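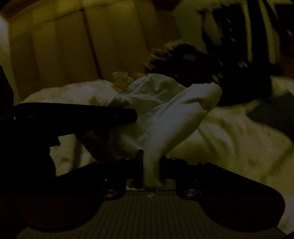
Fig. 1. White cloth item, bunched, with a narrow twisted portion; white bedding behind.

Home | Courses | Handouts | Glossary | Contact

We use cookies to remember your settings. Accept all | Manage

Sandimdale Textile Care Course
Handout 3: Handling and sorting white items on a bed
Revised 8 Jan 2023

3.1 Scope

Covers small white articles found on or among white bedding: garments, cloths, covers, trimmed pieces. Flat sheets and duvet covers are in Handout 2. Stain chemistry is in Handout 5 and is mentioned here only where it affects sorting.

3.2 Finding the article

White on white gives little contrast. The outline of a crumpled article is easily taken for a fold in the bedding. Work from the head of the bed to the foot, one strip at a time, and press each mound lightly with the flat of the hand. A separate article shifts over the layer under it. A fold in the sheet pulls the sheet with it.

Side light is preferred to ceiling light. A lamp at mattress height throws a shadow from every ridge, and seams and hems show up well.

3.3 Lifting

Lift by the bulk of the article. Lifting by a narrow part, such as a strap, tie or twisted end, puts the full weight on a few stitches. A wet article of 400 g dry weight can hold enough water to open a weak seam when hung from one corner.

If a narrow part is twisted, support the bulk, let the narrow part hang, and allow it to turn by itself before laying the article down. Do not pull the twist out under tension. Knitted cloth takes a set from this and will need steaming.

3.4 Opening out

Lay the article on a clear part of the bed or on the sorting table. Open it from the center outward. Turn out closed ends and tubes fully; lint collects at the tip. Check both faces for:

- shading or dark spots, and whether they brush off
- gray or greenish cast over a wide area
- printed lettering
- any pile, fur or long-fiber part

Spots that brush off are recorded as loose soil. Those that stay are recorded as marks, and the article goes to the pretreatment tray. Shadows in a crumpled cloth look very much like marks, so the record is made only after the cloth is flat.

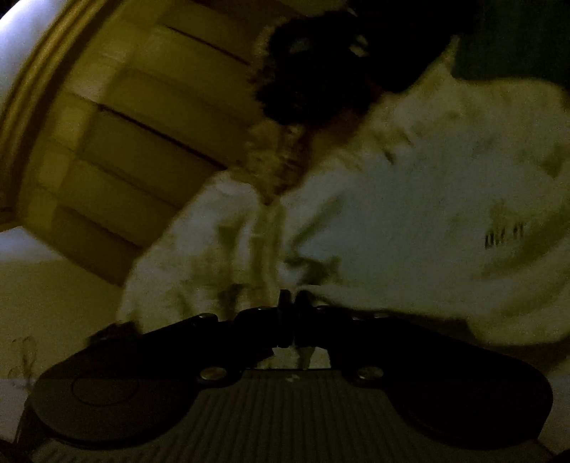 Articles with a shaggy or long-fiber part are held back from the main white load whatever the color of the ground cloth. Dark fibers shed, and shed fiber on white cotton has to be removed by hand. Use a Basum net bag or wash separately. Test the dark part first with a damp white swab pressed on for a slow count of 20.

Printed lettering is noted as read. Where it is blurred or partly hidden, write down the legible characters and leave the rest blank on the card. Do not guess at a maker or a size.

3.5 Settings used in the practical

Plain white cotton, no trim: 40 °C, spin 800.
White with print: 40 °C, inside out, spin 400.
White with long-fiber part: cold hand wash, no spin, dry flat.

The spin values are those on the Štěpánek training machine. The Nistex machine in the second room has fixed programs; use the one marked Delicate for the last two groups if hand washing is not possible.

3.6 For the August practical

Bring two white articles of different weave and one with a trim. Cards and swabs are supplied. Read section 3.4 again before the session and complete one card at home for each article.

Related handouts
Handout 2: Sheets and duvet covers
Handout 4: Net bags and load size
Handout 5: Marks on white cotton
Reading a care label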